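Jakar-Sachets : démonstrations de préhension d'emballages souples

Fiche du jeu de données, version de juillet

Résumé

Jakar-Sachets regroupe 330 démonstrations de manipulation de sachets alimentaires, enregistrées à la pince portative Tonix. L'opérateur tient la pince en main et exécute la tâche lui-même ; aucun bras n'est présent pendant la collecte. Le jeu sert à l'apprentissage par imitation de politiques visuomotrices, avec transfert ultérieur sur bras fixe.

Contenu

Chaque épisode comprend la vidéo de la caméra embarquée, l'ouverture des doigts et la pose estimée de la pince. Les épisodes durent presque 15 secondes en moyenne. Ils ont été tournés dans 13 logements, sur les tables des occupants, sans éclairage ajouté. La consigne se limite à saisir un sachet, le soulever et le reposer à l'écart des autres. 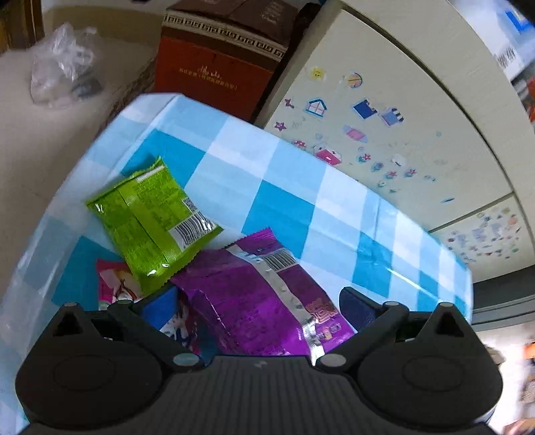
Les emballages souples posent deux difficultés : le film se déforme au contact et ses reflets varient avec l'angle de vue. L'estimation de pose par points d'intérêt en souffre, surtout quand le support est lui aussi brillant. Une nappe à grands carreaux bleus et blancs, à surface lustrée, fournit des coins bien contrastés mais répétitifs ; les appariements erronés y sont filtrés à partir de l'arrière-plan. Les superpositions sont conservées telles quelles, comme avec le sachet rose en grande partie couvert par le vert et le violet. Dans ce cas, l'étiquette de cible désigne toujours un sachet du dessus.

Annotations

Folasade Okafor a défini le schéma : instant de contact, instant de levée, cible, issue. Elibariki Tanui a relu les segments dont la pose a été interpolée. Les champs sont stockés dans annotations.json - un enregistrement par épisode, horodatage en millisecondes.

Limites connues

- Une perte de suivi supérieure à 800 ms entraîne l'exclusion de l'épisode.
- L'effort de serrage n'est pas mesuré.
- Les textes imprimés sur les sachets ne sont pas transcrits.

Utilisation

Le chargeur Folbridge lit le format directement. Pour un entraînement avec Shirima, convertir d'abord les poses dans le repère de la première image de l'épisode. La répartition entre entraînement et validation se fait par logement, jamais par épisode.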